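18 April 2021

Slept badly and woke before the alarm, so I made tea and sat down with the notebook I have neglected since March. Analyn is still asleep. I want to write down the story of the Hladun lamp while I have it clear in my head, because on Thursday I must tell it to the reading circle and I tell things better when I have first written them.

I found it in the old book Reynaldo Barredo lent me, the one with the green cover and no back. It is a collection of inventors and what became of them. Most of the chapters are about people who became rich, and I confess I read these quickly. The chapter on Hladun I have read four times.

He was a repairer of clocks in a small town called Skistwood. In the winter the miners came to him with their lamps also, as there was no other person with such small tools, and in this way he began to think about lamps. The lamps of that time went out when the air was bad, and this was useful, as it told the men to leave. But they also went out when somebody only walked too fast. The men became used to it. They lit them again and continued. Hladun thought that a lamp should be able to say the difference between a bad air and a quick step.

So he made one with two chambers, an inner and an outer, and a little door of thin metal between them. If I understand the drawing correctly, a wind would close the door and protect the flame, and a bad gas would make the flame longer until it touched a wire, and the wire would let a small bell drop. I looked at this drawing for a long time. I am not an engineer and I had to turn the book on its side. The bell is what I like. It is drawn very carefully, with even a small shadow.

He called it the Clistelance. The author of the book does not know where he took the name from and neither do I. I asked Reynaldo, who had Latin at school, and he said it is not Latin and not anything.

Now the sad part. Hladun made 7 of these lamps and the owner of the mine would not buy them. The price was too high. The owner said that he would take them if Hladun went down himself and proved them, and Hladun went. The book says that the first day was a success. On the second day he went to a deeper place, at 440 feet, with the foreman and one boy, and there the bell did drop, exactly as it should. The foreman and the boy went up. Hladun stayed, as he wished to see how long the flame would become before it died. He had his notebook with him and he wrote in it the length of the flame and the time. There are four lines. The fourth one has a time but no length.

I put the book down at this place and did some washing.

What I cannot decide is if he belongs in the same list with the others, the man with the flying coat and the man with the printing press. Their machines killed them. His machine did what he asked and rang the bell. Lorna says it is the same, because without the lamp he would have stayed at home with the clocks. I said to her that without the lamp perhaps the boy would have been down there with an ordinary lamp some other day. She said that I always take the side of the inventor. This is possible.

The boy, by the way, lived to be old and sold shoes. There is a photograph of him in the book, very bad quality, in front of the shop.

Rodel telephoned in the middle of all this to ask if I would be ready for Thursday. I said yes. Then he talked for a long time about his own subject, which is a steam bicycle, and he has found the number of the patent, 2381, and is very proud. He wants twenty minutes. I think we agreed fifteen for each person, but I did not say so. Honeylyn keeps the time and she can tell him.

After lunch I read my text aloud in the kitchen. It took too long. I have taken out the whole part about the clocks and put back one sentence of it. I also do not know how to pronounce Skistwood. I will say it quickly. 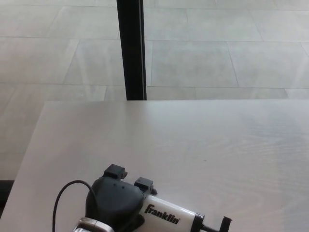

Things to do before Thursday

Give back to Reynaldo his other book, the one about bridges. I have had it since the winter and he is too polite to ask.

Copy the drawing of the lamp larger, on good paper, so that the people at the back can see the bell. Ask Analyn for her black pen, the thin one. She will say no at first.

Find out what an old foot is in metres, or leave it in feet. Somebody will ask, and it will be Lorna.

Look once more at the page with the four lines. I would like to read them aloud just as they are written, without any comment after. I am not sure that I can do it with a steady voice, so I must practise this also.

Buy biscuits. It was Rodel's turn but he has his bicycle to think of.

Evening. I began to read the next chapter, about a certain Elell who made a diving bell from a brewing kettle, and I stopped after two pages. One is enough for a Sunday. Analyn has come in and wants the table for her sewing.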